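Unit 4: Water in the Household
Course handout, Introduction to Home and Community Health
Prepared by Gemechu Negash

Read this before the session and bring it with you. The first part repeats some of Unit 3. If you missed Unit 3, get the notes from someone in your group.

4.1 How much water a person needs

The body loses water all day through urine, sweat, breath and stool. Most of it is replaced by drinks and the rest by food. Soup, fruit and cooked grains all carry a good deal of water, and people who eat little also tend to drink too little without knowing it.

There is no single figure that suits everyone. Need goes up with heat, hard work, fever, vomiting, diarrhea and breastfeeding. It is lower in a cool room with little activity. For most healthy adults thirst is a fair guide. It is a poor guide in older people, who may not feel thirst until they are already short of water, and in small children, who cannot always say that they are thirsty.

Signs to know:
dark urine, or very little of it
dry mouth and lips
headache, tiredness, short temper
dizziness on standing
in infants, fewer wet diapers and no tears when crying

A person who is confused, very sleepy or unable to keep fluids down needs medical care. Do not try to manage this at home.

4.2 Keeping a drinking log

For the Unit 4 assignment you will keep a log of what one adult drinks over three ordinary days. It can be yourself. Write down the time, the kind of drink and the amount in milliliters. Include tea, coffee, milk and juice. Leave out food.

Measure your usual cup once, with a kitchen measure, and use that number for the rest of the log. People are bad at guessing the size of a mug. In the sample log from the Clundelby group, the first day came to 1,092 ml and the second to 2,048 ml. The same person kept both. The first was a day of office work and the second was spent moving house. When you write up your own log, say what kind of day it was. A total with no notes beside it tells the reader very little.

The third day in the sample came to 2,396 ml, and more than half of it was taken after the evening meal. Look at the timing in your own log as well as the totals.

4.3 Containers

Any clean container with a lid will do for drinking water. What matters is the condition of the container and how it is handled.

Narrow-necked containers keep hands and cups out of the water. They are harder to scrub inside. Wide-mouthed containers are easy to scrub, but people dip into them, and the water picks up whatever is on the hand or the cup. If a wide-mouthed container is the only one available, pour from it or use a ladle with a long handle that is kept for that purpose and nothing else.

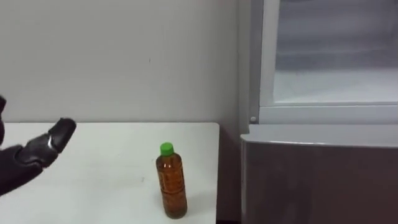 Figure 4.1. Plastic bottle on a white table.

Never store drinking water in a container that has held fuel, pesticide, bleach of unknown strength or any other chemical. Washing does not make it safe. This comes up every year in the exam and every year a few people get it wrong.

Plastic that is scratched inside, cloudy or smells even after washing should be taken out of use for drinking. It can still be used for watering plants. Keep filled containers out of direct sun, off the floor and away from cleaning products.

4.4 Cleaning a container

Wash your hands.
Empty the container and rinse it with clean water.
Add warm water and a little dish soap. Scrub with a bottle brush, including the neck and the threads.
Wash the cap separately. Take out the liner if it comes out.
Rinse until no foam is left.
Stand the container upside down on a clean rack to dry, with the cap beside it.

Drying with a used dish towel undoes much of the work. Containers in daily use should be washed every day.

4.5 Storing water for an outage

Most households in the Zarurlow district were without piped water at some point last February. Water set aside for this purpose should be sealed, labeled with the date it was filled and kept somewhere cool. Check your local authority's advice on how much to hold per person and how often to replace it. Households with infants or sick members should hold more.

If you are told to boil water, bring it to a full rolling boil and follow the time given in the notice. Let it cool with the lid on. Boiling kills germs but does not remove fuel, metals or salts. Cloudy water should be left to settle and strained through a clean cloth first.

Discussion for the session

Compare two containers used in your home. Which is easier to clean, and which is easier to keep clean?
How would you explain a boil notice to a neighbor who does not read well?
What would you change in the sample log to make it more useful?

Logs are limited to 12 lines per day. Hand them in at the Nigatu room before the start of Unit 5.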